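# What does a substitute do in soccer?

A soccer team starts a game with 11 players. The team also brings extra players, who sit on a bench next to the field. They are called substitutes, or subs.

A coach can swap a player on the field for a sub. In many league games, each team may do this 3 times. Once a player has come off, he or she usually can't go back on. Youth games often have looser rules, so ask your coach how it works in your league.

## Why make a change?

Sometimes a player is hurt. Sometimes a player is tired, and a sub with fresh legs can run faster. A coach may also want to change the plan. If the team is losing, an extra forward might come on for a defender. If the team is winning, the coach might do the opposite.

## What happens on the bench?

Subs watch the game and listen to the coaches. During the game they take turns jogging and stretching along the side of the field. Warm muscles work better and are harder to injure. In winter, subs wear thick jackets over their uniforms and take them off just before they go on.

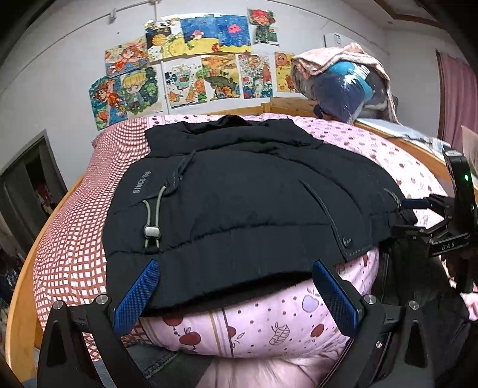 *A black padded jacket with a drawcord.*

## How does a sub go on?

1. The coach calls the player over and explains the job.
2. An official checks the player's shoes and shin guards.
3. The ball goes out of play, or the game stops for another reason.
4. The referee gives permission, and the first player leaves the field.
5. The sub steps on at the halfway line.

At big games, an official holds up a board with two numbers on it. Red is normally for the player going off and green is for the player coming on.

## One sub's story

Kinga Kiss plays for the Plimton under-12 team. In July she came on with 2 minutes left and the score tied. She touched the ball once, a short pass to Hanna Borkowska on the wing. Hanna crossed it and Plimton scored. There were 145 people watching, almost all of them parents and grandparents.

## Words to know

**Bench:** the place where subs and coaches sit.

**Forward:** a player whose main job is to score.

**Halfway line:** the line across the middle of the field.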